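Kapitel 3: Speicherriegel wechseln mit dem Werkstattarm – was die Maschine schon kann und was bei Ihnen bleibt

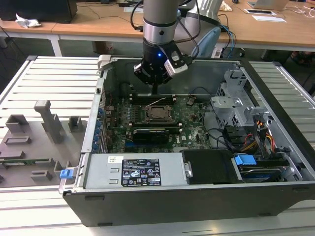
3.1 Bevor Sie anfangen

Schön, dass Sie bis hierher gekommen sind! Die Kapitel 1 und 2 waren zugegebenermaßen trocken, mit all den Kabelplänen und Schraubenlängen, aber nun steht der Arm, er ist eingemessen, und wir können ihm endlich etwas zu tun geben. In der Werkstatt Skirnbridge nehmen wir dafür seit Langem dieselbe Aufgabe: einen alten Bürorechner aufmachen, einen Speicherriegel aus der Ablage nehmen und in den Steckplatz drücken. Für einen Menschen mit etwas Übung ist das eine Sache von Augenblicken. Für den Arm ist es eine kleine Abschlussprüfung.

Man wird ja häufig gefragt, wann so ein Gerät denn nun die Spülmaschine ausräumt oder in der Reparaturannahme allein die Frühschicht übernimmt. Unsere Antwort nach vielen Monaten mit Plidton fällt gemischt aus. Das Greifen eines Riegels, der immer an derselben Stelle liegt, klappt sehr ordentlich. Das Einrasten klappt oft. Das Aufräumen des Kabelsalats davor klappt gar nicht, und wir raten Ihnen herzlich davon ab, es auszuprobieren (Poul Fogh hat es ausprobiert, und wir haben danach einen neuen Satz Fingerspitzen bestellt).

Planen Sie für den ersten Durchgang einen ruhigen Nachmittag ein. Wer nebenher telefoniert oder Kundschaft bedient, übersieht gern den einen Moment, auf den es ankommt.

3.2 Rechner und Ablage vorbereiten

1. Fahren Sie den Rechner herunter, ziehen Sie den Netzstecker und halten Sie anschließend den Einschaltknopf 10 Sekunden lang gedrückt.

2. Legen Sie das Gehäuse auf die Seite, die offene Seite nach oben, und zwar so, dass es auf der Werkbank nicht kippelt. Eine Lattenbank aus Metall ist dafür gut geeignet, solange die Füße des Gehäuses nicht in einen Spalt geraten.

3. Erden Sie sich mit dem Armband aus dem Zubehörbeutel.

4. Sehen Sie sich die Kabel im Gehäuse an. Alles, was quer über den Speicherbänken liegt, schieben Sie bitte von Hand beiseite und fixieren es mit einem Klettband. Das ist derjenige Handgriff, den Ihnen auf absehbare Zeit keine Maschine abnimmt, jedenfalls keine, die wir bezahlen könnten.

5. Stellen Sie die Teileablage neben die vordere linke Ecke des Gehäuses und legen Sie einen Riegel waagerecht zwischen die Halter. Die Kerbe in der Kontaktleiste muss so liegen, wie es die Skizze im Deckel der Ablage vorgibt.

6. Öffnen Sie die Endklammern der Bank, die bestückt werden soll.

Hinweis: Viele Gehäuse haben zwei Speicherbänke, eine links und eine rechts vom Prozessorsockel. Tragen Sie in Plidton unter »Ziel« unbedingt die richtige ein. Das Programm fragt zwar nach, aber es fragt freundlich, und freundliche Fragen klickt man leicht weg.

Vorsicht: Liegt der Prozessorsockel frei und steht sein Haltehebel offen, dann ragt der Hebel womöglich in den Weg der Fingerspitzen. Schließen Sie ihn oder tragen Sie ihn als Sperrzone ein (siehe 3.5). Ein verbogener Hebel lässt sich manchmal richten, ein verbogener Kontakt im Sockel so gut wie nie.

3.3 Der erste Durchgang

1. Schalten Sie den Arm ein und warten Sie, bis Plidton »Bereit« meldet.

2. Wählen Sie das Programm 1094, »Riegel aus Ablage«. Die Nummer stammt noch aus der alten Zählung von Hatsue Kikuchi, und weil sie inzwischen in so vielen Notizheften steht, haben wir sie einfach behalten.

3. Stellen Sie das Tempo auf 10 Prozent. Das wirkt quälend langsam – und genau so soll es sein. Sie möchten beim ersten Mal zuschauen können, ohne zu erschrecken.

4. Lassen Sie den Arm zunächst ohne Riegel über die Bank fahren. Die Fingerspitzen sollen senkrecht über dem Steckplatz stehen. Stimmt der Winkel nicht, gehen Sie zurück zum Abschnitt 2.4 und messen das Handgelenk neu ein.

5. Drücken Sie auf »Greifen«. Der Arm fährt zur Ablage, schließt die Finger und hebt den Riegel an. Bleiben Sie mit der Hand am Not-Halt.

6. Drücken Sie auf »Setzen«. Der Arm senkt den Riegel ab, sucht kurz nach der Führung und drückt dann nach. Bei den meisten Platinen hören Sie die Klammern einrasten.

7. Prüfen Sie mit dem Daumen nach, ob der Riegel auf beiden Seiten gleich tief sitzt.

Vorsicht: Greifen Sie niemals in das Gehäuse, solange der Arm in Bewegung ist, auch dann nicht, wenn er ganz offensichtlich gerade danebenzielt und es Ihnen in den Fingern juckt. Erst Not-Halt, dann Hand.

3.4 Wenn es nicht klappt

Der Riegel verkantet: Brechen Sie ab, nehmen Sie ihn von Hand heraus und legen Sie ihn neu ein. Plidton versucht es von sich aus 3 Mal und gibt dann auf. Erhöhen Sie bitte nicht die Kraft, so verlockend der Regler auch aussieht.

Der Arm findet die Bank nicht: Meist ist das Gehäuse beim Hantieren ein wenig verrutscht. Miyuki Hirano klebt sich dafür zwei Streifen Malerkrepp auf die Bank, was besser hilft als alles, was wir je programmiert haben.

Die Finger verlieren den Riegel: Reinigen Sie die Fingerspitzen mit einem fusselfreien Tuch. Hilft das nicht, sind die Beläge abgenutzt. Ersatz gibt es bei Fisell, am besten gleich paarweise.

3.5 Sperrzonen eintragen

1. Öffnen Sie in Plidton die Ansicht »Arbeitsraum«.

2. Führen Sie den Arm von Hand an die höchste Stelle des Hindernisses, zum Beispiel an den Laufwerkskäfig, und drücken Sie »Punkt merken«.

3. Wiederholen Sie das für die übrigen Ecken und speichern Sie die Zone unter einem Namen, den auch Ihre Kollegen verstehen.

Hinweis: Lose Kabel lassen sich nicht sinnvoll als Zone eintragen, denn sie liegen nach jedem Handgriff anders. Zainab Wike hat für den Oktober eine Erweiterung in Arbeit, die zumindest dicke Kabelstränge erkennen soll. Bis dahin bleibt es beim Klettband.

Weiter geht es in Kapitel 4 mit dem Ausbau des alten Riegels, bei dem der Arm beide Klammern nacheinander öffnen muss. Lassen Sie das Gehäuse dafür ruhig gleich so liegen.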